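워데로 소개

옥상을 다시 쓰는 사람들, 워데로입니다
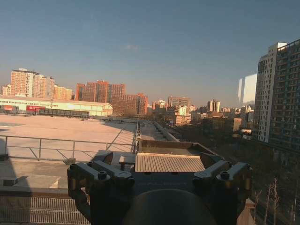

워데로는 도심 건물의 옥상을 조사하고, 손보고, 사람이 올라가 쉴 수 있는 곳으로 바꾸는 작은 회사입니다. 옥상 이야기만 나오면 다들 말이 길어져서, 점심시간이 끝난 줄도 모르고 난간 높이를 두고 토론하는 일이 흔해요. 그만큼 이 일을 좋아합니다!

어떻게 시작했나

처음에는 방수 점검만 했습니다. 건물주가 물이 샌다고 연락하면 올라가서 바닥을 두드려 보고, 배수구를 열어 보고, 보고서를 써 드리는 일이었죠. 그런데 올라갈 때마다 아깝다는 생각이 들었습니다. 아래에서는 건물 사이로 조금밖에 안 보이던 하늘이 위에서는 확 트이고, 해가 낮아지면 난간 그림자가 바닥에 길게 눕고, 멀리 도시의 윤곽까지 눈에 들어오는데 정작 문은 늘 잠겨 있었거든요.

첫 의뢰는 마흘랑구 빌딩이었습니다. 옥상 바닥이 갈라져 비만 오면 꼭대기 층 회의실에 양동이를 놓던 곳인데, 보수를 마치고 나서 입주사 분들이 남는 자리에 의자를 몇 개 놓아도 되느냐고 물으셨어요. 그래서 하중 계산부터 다시 했고(구조 도면이 두 장이나 빠져 있어서 한참 애를 먹었습니다), 그 의자 자리가 저희의 첫 옥상 쉼터가 되었습니다. 지금은 일을 시작한 지 10년째입니다.

무슨 일을 하나

옥상 조사가 언제나 먼저입니다. 바닥 마감의 상태, 물이 흐르는 방향, 난간과 기둥의 고정 상태, 배관이 지나는 길을 확인합니다. 같은 자리를 아침과 늦은 오후에 한 번씩 보러 가는데, 그늘이 어디까지 오는지 알아야 앉을 곳을 정할 수 있어요. 7월 오후 두 시에 그늘 없는 옥상에 서 보신 분이라면 무슨 말인지 아실 거예요.

보수와 안전 공사도 직접 합니다. 방수층을 새로 깔고, 흔들리는 난간을 다시 잡고, 설비 점검 통로와 쉬는 공간을 나눕니다. 통로 폭은 냉방 설비를 고치러 오시는 기사님들께 먼저 여쭤보고 정합니다. 공구함을 들고 매일 지나다니는 분들의 의견만큼 정확한 게 없더라고요.

그다음이 저희가 가장 신나서 하는 공간 꾸미기입니다. 긴 의자, 화분, 차양, 바람막이를 놓는데 욕심내지 않고 조금씩 놓습니다. 보노우 오피스에서는 2295제곱미터나 되는 옥상의 한쪽 모퉁이만 먼저 열었고, 입주자들이 어디에 앉고 어디를 그냥 지나치는지 한 계절을 지켜본 뒤에 나머지를 설계했습니다. 처음 도면과는 꽤 달라졌는데 훨씬 나았어요.

쿠릴몬트 프로젝트

요즘 가장 많은 시간을 쏟고 있는 곳은 쿠릴몬트 단지입니다. 조사할 옥상 면적이 거의 3000제곱미터에 이르고, 건물마다 바닥 높이가 조금씩 달라서 계단과 경사로를 어떻게 이을지가 가장 큰 숙제입니다. 벽에 붙여 둔 도면은 메모지로 뒤덮여서 원래 선이 잘 안 보일 지경이에요. 설계가 정리되는 대로 소식란에 올리겠습니다.

함께 일하는 방식

현장에 올라간 사람이 도면을 그리고, 도면을 그린 사람이 공사 때 다시 올라갑니다. 공사가 끝난 뒤에도 첫 장마가 지나면 찾아가서 배수구를 열어 봅니다. 낙엽이 한 움큼 나올 때도 있고 탁구공이 나온 적도 있습니다. 별 탈 없이 물이 잘 빠지는 걸 보면 아직도 무척 기분이 좋아요.

방문과 문의

사무실은 마흘랑구 빌딩 꼭대기 층, 예전에 양동이를 놓던 바로 그 회의실입니다. 옥상 사진 몇 장과 건물이 지어진 시기만 알려 주시면 상담을 시작할 수 있습니다. 도면이 없어도 괜찮습니다. 오후 네 시 이후에 오시면 차 한잔 들고 같이 옥상에 올라가 보실 수 있으니, 편한 신발을 신고 오세요.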